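Does the lettering matter? Notes for the Jarport talk, October 2015

Slide 1, title
Leave it up while people sit down. Don't read it out. Say where I work (sign shop, Murside) and that I make money from the things I'm going to be rude about.

Slide 2, the claim
Everyone in this room has been told that the right typeface brings people through the door. I was told it at my first trade show and I repeated it to customers for years. Ask for hands: who has said it to a customer this year? Put my own hand up.
Then ask who has seen it tested. Wait. Let it be uncomfortable.

Slide 3, the Stanciu leaflet
Most of you will have had the Stanciu leaflet in the mail. It says friendly letters make a business look 29 percent more trustworthy. I wrote and asked how that was measured. I got back a second copy of the leaflet.
Points to make:
More trustworthy than what? The leaflet doesn't say what the other sign looked like.
Who was asked? If it was people already standing in a sign shop, I don't want to hear about it.
Trust isn't a sale. I trust plenty of stores I never go into.
Keep this short. I was too long on it in June and it sounded like a grudge. It is a bit of a grudge.

Slide 4, what I tried
The bakery in Prultolthorpe let me change the sidewalk board. Same words, same spot, 22 days with the rounded letters and 22 with plain capitals. The bakery kept a tally of customers who came in without having been before, as far as the counter staff could tell.
Result: 279 new faces with the rounded letters. With the capitals, 4 fewer.
Pause here. Somebody usually laughs.
Go through what's wrong with it before the room does. It's one bakery. The weather changed halfway. Counter staff are guessing about who is new. The street had road work for part of it and I didn't write down which days, which was stupid. I wouldn't hang anything on this, and I'd ask you not to hang anything on the leaflet either.

Slide 5, what I do believe
Size. If it can't be read from where the customer is standing, nothing else on the job matters. Go and stand there before you quote.
Contrast. Light on dark, dark on light. We all know it and we all still sell pale gray on white when the customer has seen it in a magazine.
Fewer words. The florist's sign with the opening hours, the phone number, three kinds of bouquet and a poem. (Skip the poem story if running late.)
Fixing. A plain sign that is still up in five years beats a lovely one in the parking lot.
None of this is exciting and none of it needs a leaflet.

Slide 6, color
I'm less sure of myself here, so say so. The wheel with the feelings printed on it: red for hunger, blue for honesty, green for the planet. I have had that wheel on my wall. Banks are blue and so are swimming pools, and I don't feel the same way about both.
What I'd accept is that color helps people find you again. "The place with the orange sign" is a useful thing for a customer to be able to say. That's memory, and any strong color will do it if next door hasn't used it first.
Mixed colors in one word: customers love them, especially for parties, school events and anything with children in it. My worry is the palest letter. The eye takes the strong ones and the word can lose its middle. Check each letter against the background by itself.

Slide 7, handmade
There's a fashion for signs that look homemade and cost more than the other kind. I'm suspicious. A cut letter pinned up by the people whose event it is has some charm, and I don't think we can sell that charm back to them by the foot. If a customer wants it, hand over the card stock and scissors and charge for the banner behind.
Expect an argument from the hand-lettering people at this point. Let them have it. They know more than I do about brushes, and I still want to see their numbers.

Slide 8, what I'm asking for
Next time you replace a sign, ask the customer to count something for a month before and a month after. Takings, calls, people asking for directions, I don't mind what. Send me the bad results too. I'd sooner have a pile of dull ones than another leaflet.
If it comes back that typefaces do matter after all, I'll stand up here and say so, and probably put my prices up.

Slide 9, questions
Likely: "So why do you offer forty fonts?" Answer: customers ask for them.
Likely: "What about logos?" Answer: different talk, same doubts.
Leave the last slide up during questions and go back to it if color comes up. 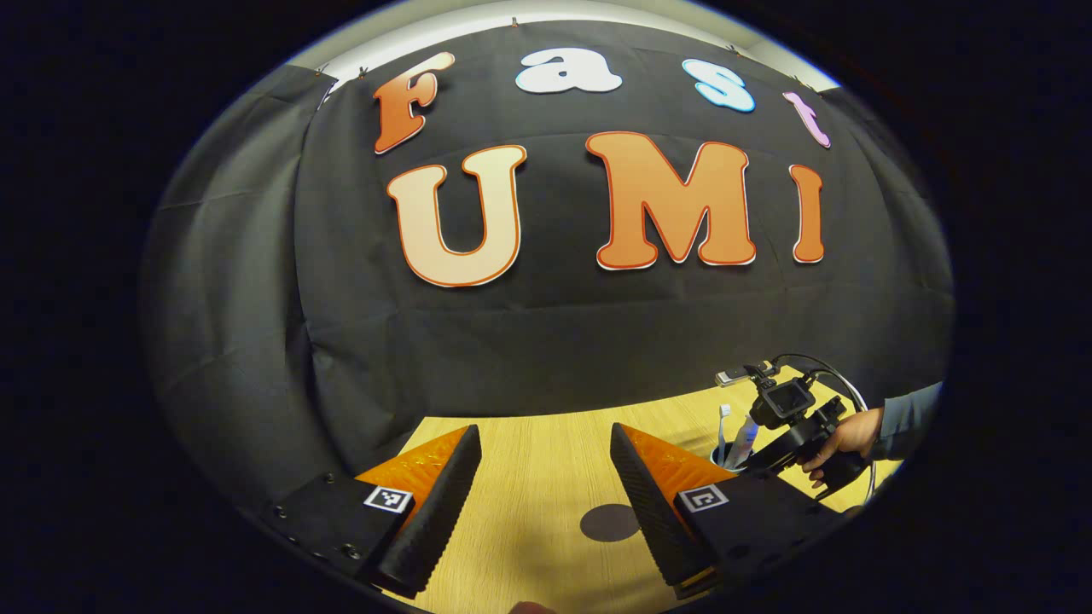
Slide 9. Mixed colors and two sizes on dark gray fabric: "Fast" above, "UMI" much larger below.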